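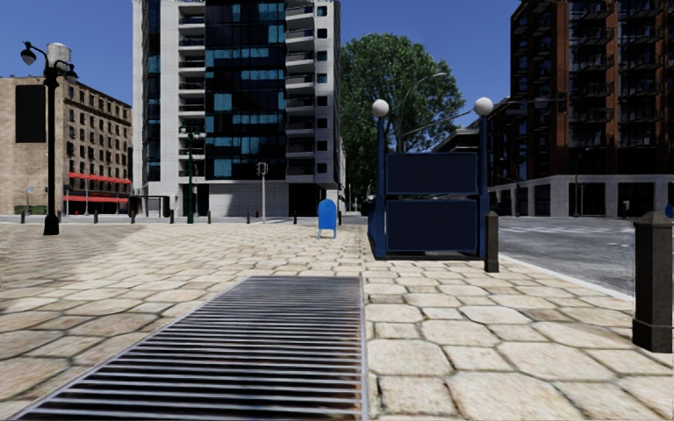
Section 4. Route Rehearsal in the Simulator

4.1 Before you begin

Complete this section before the Joltier sidewalk rover is driven outside the shared workshop. The rover's chassis need not be connected. Builders using the Tokarz drive board should first install the Curnum bridge (Section 3).

1. Start Sorko on the workshop computer and open the city map.
2. Set the camera rate to 30 frames per second.
3. Set the camera height to 14 cm, measured from the ground to the centre of the lens.
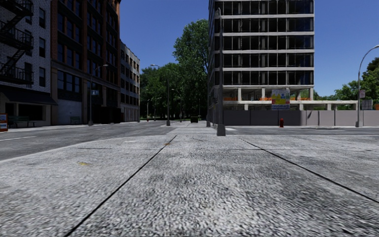

Figure 4-2. Simulated camera view toward a crosswalk and a fenced building site.

Note: Camera height is saved with the route. A route recorded at one height shall not be replayed at another.

4.2 Recording a route

4. Select a start point on a straight length of sidewalk, with the curb to one side.
5. Drive forward at low speed and confirm that hydrants, lamp posts and bollards are marked as obstacles. Joints between paving stones must not be marked. If they are, raise the ground threshold one step and repeat. 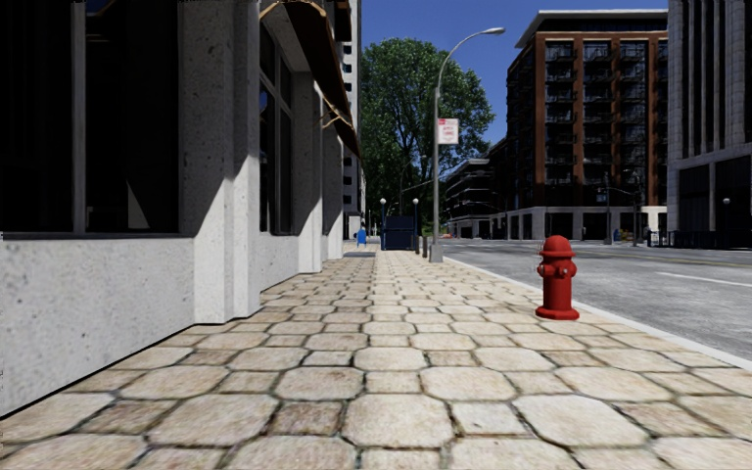
6. Stop before the curb. Press Hold and wait for the status line to read READY.
7. Mark the crossing as a supervised zone. The rover will then wait for an operator command at that point.

Caution: Do not delete supervised zones to shorten a test. The Joltier has no means of judging oncoming traffic.

Where a crossing lies ahead, the near curb and the painted stripes should both be labelled in the map overlay.
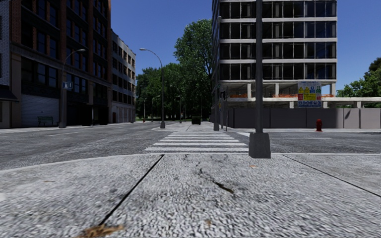 Labels that flicker or disappear as the rover approaches indicate that the colour balance requires adjustment under Camera, Advanced.

8. Save the route and replay it 17 times without operator correction. Record each result in the workshop log.

Revised Jan 18, 2021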